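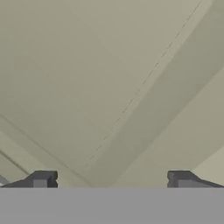 **How do I find out which unit my great-grandfather served with in France in 1918?**

Start with his discharge paper, and if the family doesn't have it, ask the county clerk where he lived after the war. Many men had their discharge recorded at the courthouse when they got home. The regiment and company are normally written on it. A lot of the Army personnel files from that period burned in the 1973 fire in St. Louis, so the county copy may be the best one left.

Once you have the regiment, look for a printed history. Most divisions put one out in the early 1920s, and some have a roster in the back. Check the spelling of his name a few different ways. My own relative was under three spellings in the same book.

— Kamol Thongdee, 11/6/21
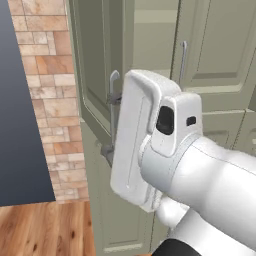

The headstone is worth checking too. If he has a government-issued one it will usually give his rank and unit, but be careful, as the unit can be the one he was discharged from and he may have spent the fighting somewhere else. Men were moved around a lot, especially after they were wounded or sick.

Also try the passenger lists for the troop ships. They are arranged by ship and unit, and they give a service number and the name and address of a relative. I found mine on page 6 of a list of over 700 men. Compare the list going over with the one coming back. If the units don't match, he was transferred.

**Pornby**

Try the local newspaper. They printed letters from soldiers and lists of who came home. I don't know about the rest.

**Sorkby**

Agree with most of the first reply. I would add the state adjutant general's office. Several states made a service card for each man after the war, with dates of enlistment, promotions, units and overseas service all on one card. Mine had been scanned and was free to view. In some states you have to write in, and I waited from May until the fall for a photocopy.

If he was in a Black regiment, look at the French side as well, because some of those regiments fought under French command and a French medal citation may name the company.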